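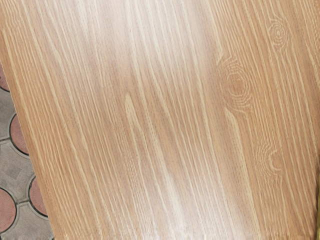

# Damia kitchen set

Damia is a small simulated data set for trying out camera views and gripper settings at a kitchen counter. It was made for the Hovach project, so that people can compare settings before they book time on a real arm. All pictures are rendered. No real kitchen was recorded.

## What is inside

- 22 episodes, each with camera views and joint positions
- 2 gripper settings, named `wide` and `soft`
- 2 controllers, one for position and one for force
- a text file with the start pose of every object

The arm, the counter, the floor and the lighting stay the same in all episodes. Only the gripper setting, the controller and the start poses change. The objects are two pieces of fruit and a black mug, and there is a yellow toaster oven with a bar handle for the door tasks.

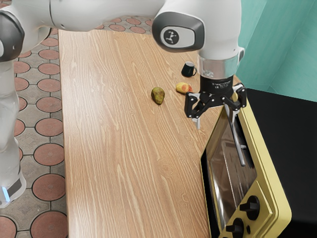
Kemeys, 6/2/21

This version replaces the one from July. The old one had a mistake in the finger friction, and the handle slipped out too easily. If you have results from it, please run them again – the door tasks are not comparable. The fruit tasks changed only a little, but I would not mix the two versions in one table.

The `wide` setting opens the fingers as far as they go before the arm moves down. With `soft` they open less and close with a lower force limit. My feeling is that `soft` is better for the fruit and worse for the handle, but you should check this with your own controller. 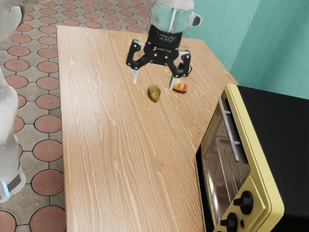 For the fruit tasks, the centre of the grip is measured between the two fingertip pads and not at the wrist. Stekotell users should change this in their config, or every grasp will be too high.

## Known problems

- The glare on the wood can confuse a colour threshold. I did not correct it.
- The wood grain has strong lines and knots, and simple edge detectors find them first.
- Force values in the first moments of an episode are noisy. Please skip them.

## Use

Free for research and teaching. Please name Damia and the version date.

Contact: Siwan Trevor, Hovach project | © Hovach | Back to top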